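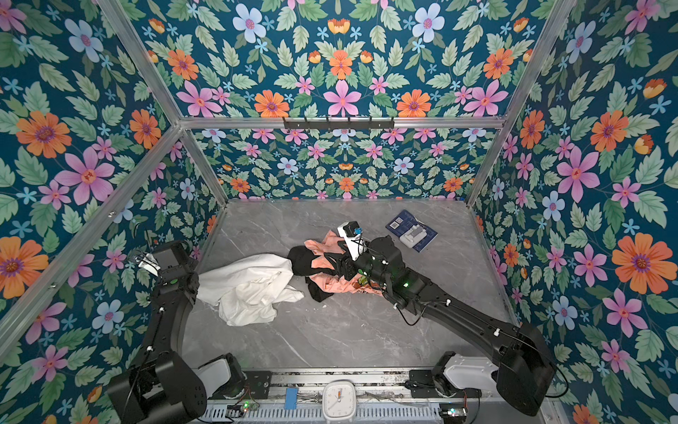 **Talk notes – garment sorting with two arms, 24 January 2021**

Slide 1. Thank Ambros Danzer for the invite. Work is joint with Touran Nouri and Aniela Pawłowska.

Slide 2. The question: does changing the wallpaper during training help a policy in a room it has never seen? We kept the garments, arms and floor the same and swapped only the walls.

Slide 3. Data. 262 teleoperated demos, split over seven wall patterns. Two patterns held out for testing. Say clearly that the held-out ones are busy florals – people always ask.

Slide 4. Result. The plain-wall policy reaches for the right spot but closes early on the held-out walls. The mixed-wall policy mostly doesn't. Pause here, let them read the plot.

Slide 5. What still fails: tangled garments. When two are caught together the arm lifts both. More wall patterns did nothing for this. Touran thinks it's the grasp labels, I think we need the second arm to hold one piece down. Don't spend long on it.

Slide 6. Next: repeat at the Brovorberg lab with their lighting. Yanti Ngau has the rig list.

Questions. If short on time, skip slide 5.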